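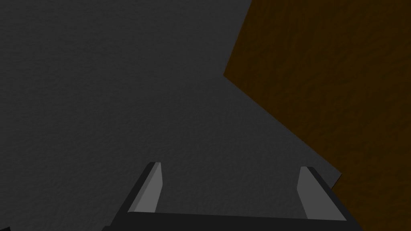
How many demonstrations should be recorded by remote control before training begins?

Rostdale
Three complete runs of the task are sufficient for a first trial. The operator should keep the same starting pose in each run and discard any run in which the arm was stopped.

Sikier
Our laboratory requires six. Hand guiding is also permitted, but the two methods should be stored separately.

We use cookies to improve this site.
Reading time: 3 minutes

Related items
Delay in the remote controller
Labeling failed runs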